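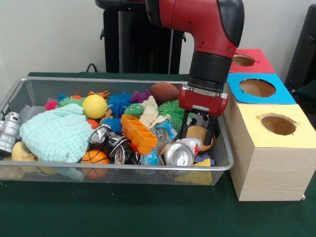 How many grounds can one person get round in a summer without a car?
Eleven, if you count the one where play was abandoned before lunch. Arnar Hedegaard counts it. He paid to get in.

He started at Korkbridge in May. Small ground, slope at one end, scoreboard that sticks on the eights. The plan was every club in the league, home fixtures only, trains and buses and a folding bike for the gaps. One rucksack. A scorebook, obviously.

"I had it all on a spreadsheet," he says. "Lasted until Wirkby."

Wirkby is the awkward one. Last bus back goes at twenty to seven and the cricket often doesn't finish till gone seven. So you either miss the end or you walk. He stayed, because the home side needed 35 off the last six overs with two wickets left and who leaves then? They fell four short. He walked to the station in the drizzle, missed the train anyway and ate a pork pie on platform two.

The money, for anyone thinking of copying him. Entry is cheap nearly everywhere and free at a few grounds after tea. Trains are what hurt. He bought a railcard in April and reckons it paid for itself by the third trip. £27 was the dearest single fare, out to Plokilbridge and back, and that was the day it rained. Two hours of covers going on and off. He did see the opener get to 68 before it closed in, mostly cut shots, all along the ground, lovely stuff.

Teas vary. Korkbridge do a proper egg sandwich. Plokilbridge had run out of milk. He won't be drawn on the worst.

Best seat? Brinkmann, he says, no hesitation. It's a works ground, still named after the old firm, and there's a bank on the far side under the trees where you get sun till five and can see the ball swing. He watched a lad there make 82 at number seven, batting in a borrowed helmet, and has the page from the scorebook to prove it. Slightly smudged. The bowling figures dont quite add up either, he's one leg bye out and it still bothers him.

A few tips then. Check the fixture the night before as start times move. Take a cushion. Don't rely on card machines. Ask before you sit in the chairs by the pavilion steps, they are always somebodys.

Next year he wants to do the second elevens, which play on smaller grounds still, some with no bus at all. The folding bike needs a new back tyre first.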